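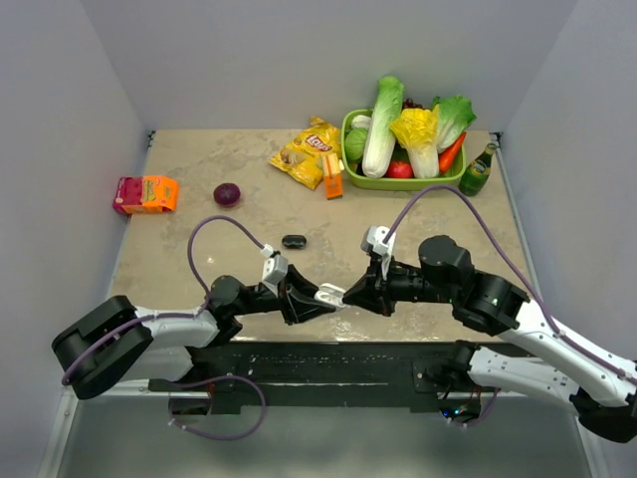 Célula Gondusau na sala de demonstrações da Movis, em Dillport. As duas garras quase se tocam ao centro da mesa.

Análise: Gondusau, célula de bancada com dois braços
Publicado em 25 de setembro de 2023

A Movis abriu as portas das instalações de Dillport a integradores e laboratórios, com sessões de 20 minutos por grupo. Inscrevi-me em duas seguidas, ambas na Gondusau, o equipamento que me interessava avaliar para manipulação de objetos domésticos. A apresentação ficou a cargo de Viktória Lakatos, da engenharia de aplicações. Petrică Tănase esteve na consola e respondeu às perguntas sobre controlo.

Construção

Os dois braços partilham uma peça de fixação preta e comprida, na frente da mesa, e trabalham virados um para o outro. É uma disposição sensata: a zona comum de alcance fica no centro do tampo e a passagem de objetos entre garras não obriga a posturas extremas do cotovelo. O reverso é que a parte de trás da mesa só se alcança com o braço bastante estendido, e é justamente aí que a Movis arruma os objetos mais altos.

Três paredes lisas, em cinzento-claro, fecham o espaço atrás e dos lados. Servem para dar às câmaras um fundo constante e cumprem. A frente fica aberta. Perguntei por uma barreira ótica e responderam-me que é opcional, fornecida à parte.

A cablagem é o ponto fraco. Os cabos roxos sobem das garras em arco livre e, no braço esquerdo, sobra uma volta pendurada abaixo da mesa. Num posto de investigação tolera-se. Num posto com operador a passar ao lado, eu pediria calhas ou abraçadeiras antes de assinar a receção. Lakatos disse que a folga é intencional, para não limitar a rotação do punho – aceito o argumento para o troço superior, menos para o que fica suspenso.

Objetos de ensaio

O conjunto é heterogéneo: pacote de batatas fritas Lay's, embalagens pequenas de cartão, uma cebola roxa, garrafa de vidro verde, um cesto verde-lima com legumes. Mistura rígido e deformável, opaco e transparente, e isso vale mais do que as habituais pilhas de cubos. Para os objetos pequenos usa-se a câmara do punho, cuja imagem segue para um monitor junto à consola.

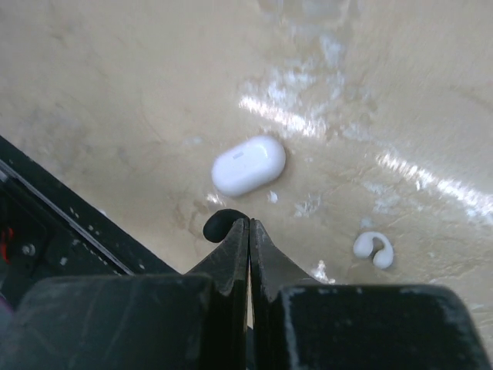

O estojo branco é um bom teste para qualquer sistema de visão. A superfície é lisa e brilhante, as pontas são arredondadas, não há uma aresta que dê orientação segura à pega. O auricular de mola, solto ao lado, acrescenta outra dificuldade: a forma em C tem duas extremidades volumosas e uma banda fina, e o ponto de contacto tem de ser escolhido com algum critério. A isto soma-se o tampo, de aspeto pétreo e ligeiramente lustroso, que devolve reflexos compridos para a câmara. Um tampo mate facilitaria a vida ao software. Tănase afirmou que o mantêm assim de propósito, por se aproximar de uma bancada de cozinha.

Também notei desgaste na zona preta das garras, com riscos claros nas faces. Numa unidade de demonstração é normal, mas convém saber quanto custa a substituição. O preço que me deram para o par de garras completo foi de 1.527 euros, sem montagem. As pontas isoladas não constam ainda da tabela, omissão que espero ver corrigida.

Controlo e software

A programação faz-se no ambiente Bermúdez, instalado de origem. A interface é sóbria: árvore de tarefas à esquerda, vista das câmaras à direita, estado das juntas em rodapé. O menu de calibração pede sete poses por braço e indica o erro residual no fim. Gostei de poder exportar os dados em bruto sem licença adicional. Gostei menos do arranque, lento, e das mensagens de erro, que remetem para códigos sem texto explicativo. O manual tem 81 páginas e dedica muito poucas à recuperação após paragem.

A coordenação entre braços é configurada por zonas. Cada zona aceita um braço de cada vez, salvo a central, onde ambos podem entrar com velocidade reduzida. O limite de velocidade é editável, embora protegido por palavra-passe. A distância mínima entre garras define-se num campo próprio e pode ser baixada quase até ao contacto, desde que a tarefa o justifique.

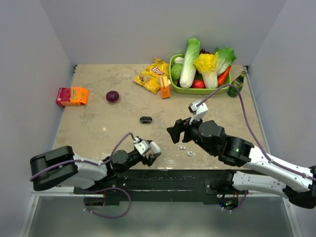
Garras abertas e vazias, frente a frente. Ao fundo, o cesto com legumes artificiais e a garrafa verde.

Os legumes são artificiais e isso limita as conclusões. Um tomate verdadeiro cede e marca, uma alface perde folhas. Quem pretender trabalhar com alimentos deve levar os seus próprios produtos e pedir uma sessão à parte – a Movis aceita marcações desse tipo desde junho.

Avaliação

Para laboratório ou formação, a Gondusau é uma compra defensável: geometria bem pensada, dados acessíveis, boa visibilidade sobre a zona de trabalho. Para produção falta-lhe arrumação nos cabos, proteção frontal de série e documentação de manutenção. Pedi à Movis a lista de peças de desgaste com prazos de entrega e atualizarei o texto quando a receber.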